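Menu
Home » Bandosell Notes » Interviews

Who is teaching whom? An operator on steering robot arms from a desk 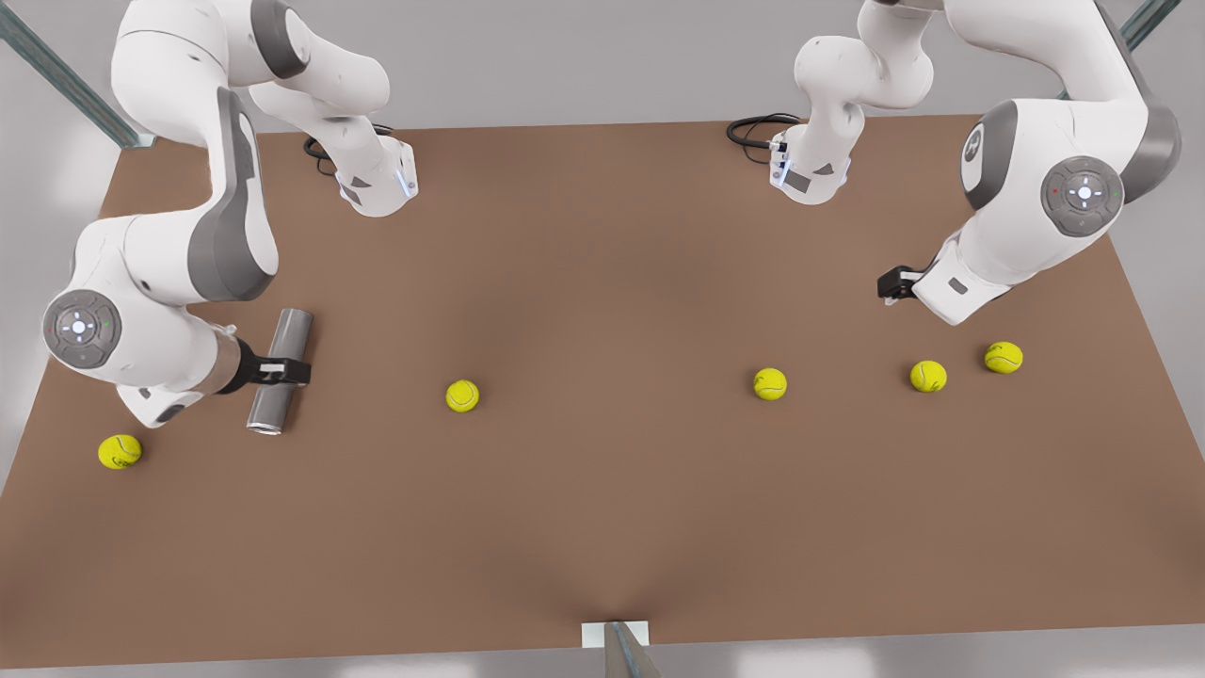 The two-arm setup in simulation: a metal cylinder in one gripper, the other free over the tennis balls.

Bandosell sells its remote-control kit with the line that anyone can teach a robot a task in an afternoon. I asked one of the people who does the teaching, an operator at the Kurkusska lab in Sititz, whether that was so. She asked me which afternoon.

"The first day you mostly drive into the table," she said. "Your hands know where a ball is. The arm knows where you told it to go."

She has recorded 3,088 runs since June, in simulation and on the real arms. I asked how many were any use. She put it at around 79 percent and didn't sound attached to the figure. The rest were thrown out for pauses, second grabs and what she calls wandering.

And the simulated runs? I said a rendered tennis ball seemed a poor stand-in for one that rolls off the table. "It is," she said. "You don't feel the grip either way. On the screen you can reset, so you get careless. I do."

The company says 100 demonstrations are enough for a simple pick. Her answer was that it depends on who calls it simple. A trial by Stetsiuk, she told me, asked for six operators because each one reaches differently, and the policy trained on all of them "hesitated like a committee."

Would she let it run overnight with the lights off?

"Not with anything I'd have to pay for."

Posted 21st December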